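# How a Blog Post Gets From One Person to Many

A blog is a website made of separate pieces of writing called posts. The newest post is at the top. Older posts are pushed down, and after a while they move to other pages. The word "blog" is short for "weblog," and a log is a record kept in order of time, like the one a ship's captain keeps.

This page follows one post from the first sentence to the last comment. The post was written by Bohumila Kuruc, who lives in Rornov and writes a blog called Wonetti. Her subject is growing older in a small town. The post explains how she learned to ride a bicycle again after a long break. It has 348 words.

## Step 1: The draft

A draft is a piece of writing that only the writer can see. Bohumila types hers into a program called an editor. The editor she uses is part of Pritico, a service that stores blogs and shows them to readers.

While she types, the program saves a copy every few seconds. If her computer shuts off, the last saved copy is still there. The copy is kept on a server, a computer that is left on all the time and sends out information when other computers ask for it.

Each draft has these parts:

- **Title.** The name of the post.
- **Body.** The writing itself.
- **Author.** The name of the person who wrote it.
- **Tags.** Short labels, such as "bicycles" or "Rornov."
- **Status.** One word that says "draft" or "published."

The status is very short, but it controls everything else. As long as it says "draft," the server will not show the post to anyone except its writer.

## Step 2: Checking

Before a post goes out, someone should read it again. Many bloggers work alone and have to check their own writing. It helps to wait a few hours first. A writer who has just finished a sentence tends to see what she meant to type. Later, she is more likely to see what is on the screen.

Bohumila changed the title of her post twice. She also took out the name of a neighbor. She had written a funny story about him and had not asked if she could use it. A blog can be read by strangers, so a story about another person needs that person's permission. The same rule applies to you if you write about a friend or a brother.

## Step 3: Publishing

When the writer presses the button marked "Publish," three things happen in order.

1. The status changes from "draft" to "published."
2. The server gives the post an address. Every page on the web has its own address, and no two pages can share one.
3. The post is added to the front page of the blog.

The front page of Wonetti shows 7 posts at a time. When a new one arrives at the top, the one at the bottom moves to the next page. It has not been deleted. Its address still works, and a reader who saved the address can still open it.

## Step 4: Telling the readers

A reader could visit the blog every day to see if anything is new. That takes time, and on most days there is nothing new. There are two common ways around this.

The first is email. A reader types an email address into a box and becomes a subscriber. Wonetti has 1456 subscribers. Each time a post is published, Pritico sends one message to every address on the list. Every message has a link at the bottom that takes the reader off the list.

The second is a feed. A feed is a plain list of posts, written so that a computer can read it easily. A program called a feed reader checks the list now and then. If it finds a title it has not seen before, it shows that title to its owner. Feeds often contain only the beginning of a post, followed by three dots in brackets, like this: [...]. The dots mean that the rest is on the blog.

## Step 5: Comments

Under the post is a box where readers can write back. What they write is called a comment.

Comments on Wonetti are not shown right away. They wait in a list called a queue until Bohumila has read them. This work is called moderation. She has three choices for each comment: approve it, delete it, or mark it as spam. Spam is advertising or nonsense sent to many places at once, usually by a program.

The bicycle post got 70 comments in its first month. One was from a man in Čierny who wanted to know the size of the wheels. Another said that the second paragraph had a spelling mistake. That comment was correct – Bohumila fixed the mistake and wrote a short thank-you under it.

A comment can disagree with the writer and still be approved. A comment that insults someone, or gives away a person's home address, should be deleted.

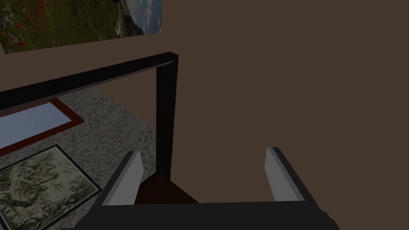
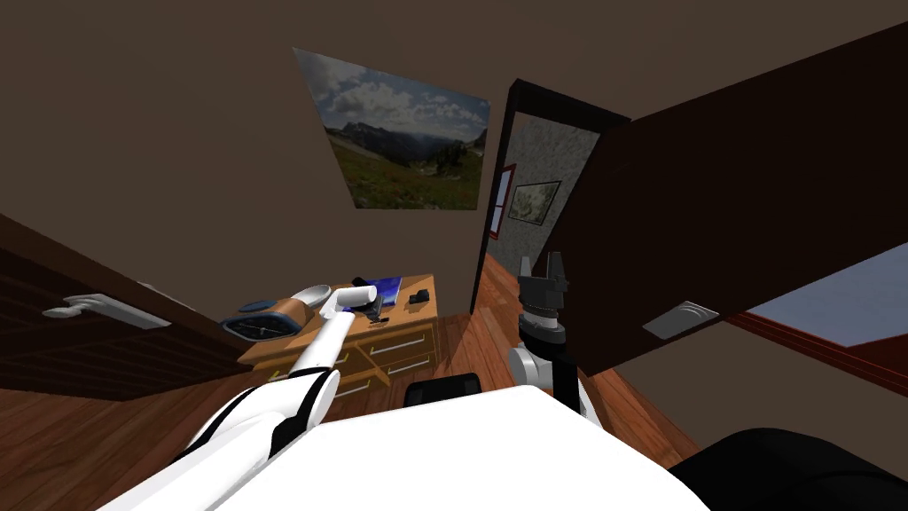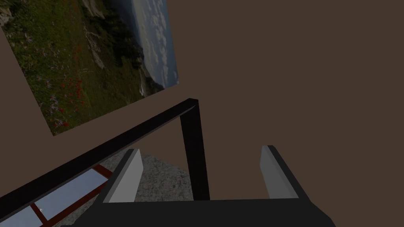 ## Guest posts

Sometimes the writing on a blog is by a different person. This is called a guest post. The owner of the blog normally writes a few lines first, saying who the guest is and where the guest's own writing can be found. Then the guest's text begins.

The two writers need to agree on some things before the post goes out:

- whose name goes on it
- how long it will be
- whether the owner may change any words
- who will answer the comments

The guest still owns the words. The blog owner has permission to show them, in the same way that a library may lend a book it did not write.

## Words to know

**Archive:** all the older posts on a blog, usually sorted by month. A post from February is found under February.

**Byline:** the line that gives the writer's name.

**Link:** words you can click to go to another page.

**Moderator:** the person who reads comments and decides which ones are shown.

**Server:** a computer that stores pages and sends them out when asked.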